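La nuit où Plunberg a lâché

Je vous préviens, à l'époque je ne connaissais rien aux robots. Firnska m'avait embauchée pour surveiller la cellule 14 la nuit, avec un thermos, une chaise trop basse et un gros bouton rouge. « Si ça tourne mal, tu tapes dessus », m'avait dit Wenjie Pan en me tendant mon badge. Comme formation, j'ai connu plus long !

On avait donné un nom aux deux bras : Fitzgerald à gauche, Plunberg à droite. Ils rangeaient du linge, ou plutôt ils apprenaient, et moi je notais les ratés dans un cahier. J'en étais à 238 et je m'étais attachée à eux, surtout à Plunberg, qui hésitait toujours un peu avant de pincer.

Cette nuit-là, il n'a pas hésité. J'avais le nez dans mon sandwich quand j'ai entendu un claquement sec — puis un bruit de moteur qui force, une plainte qui montait. À l'écran, l'effort affichait 40, puis 100, et la limite qui aurait dû tout couper ne coupait rien. Les deux bras tiraient chacun de leur côté. Le cintre pliait. Et moi, comme une idiote, j'ai tendu la main pour le leur reprendre.

La pince s'est refermée à un doigt du mien. J'ai tapé sur le bouton si fort que j'en ai eu mal au poignet pendant trois jours.

Wenjie est arrivé de Gindstead avant l'aube, le manteau sur son pyjama. Il n'a pas crié. Il a trouvé le seuil d'effort effacé par la mise à jour de la veille, il l'a remis, puis il m'a demandé de montrer ma main. Ensuite on a relancé, tous les deux debout derrière la ligne jaune, et j'ai regardé Plunberg s'approcher du cintre rose sans oser respirer.

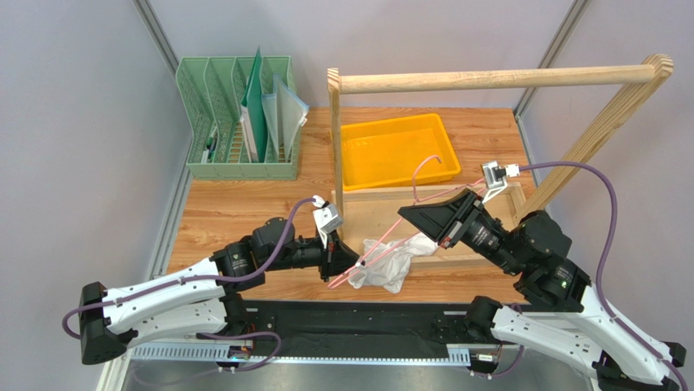
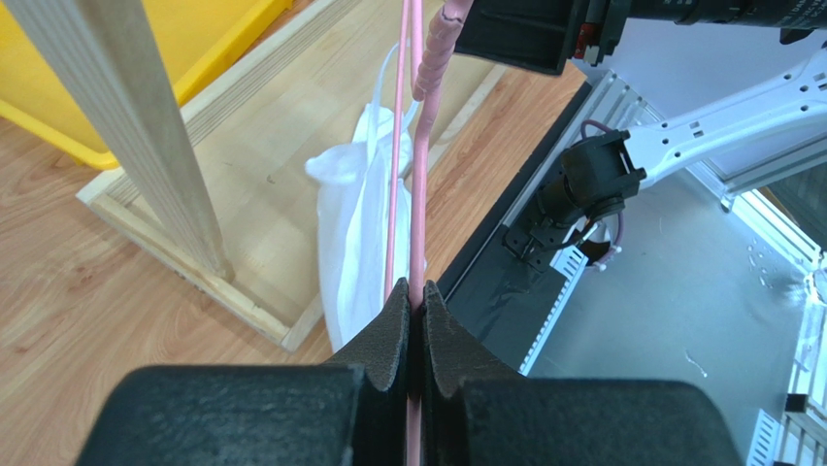

Fitzgerald, Plunberg et le cintre rose.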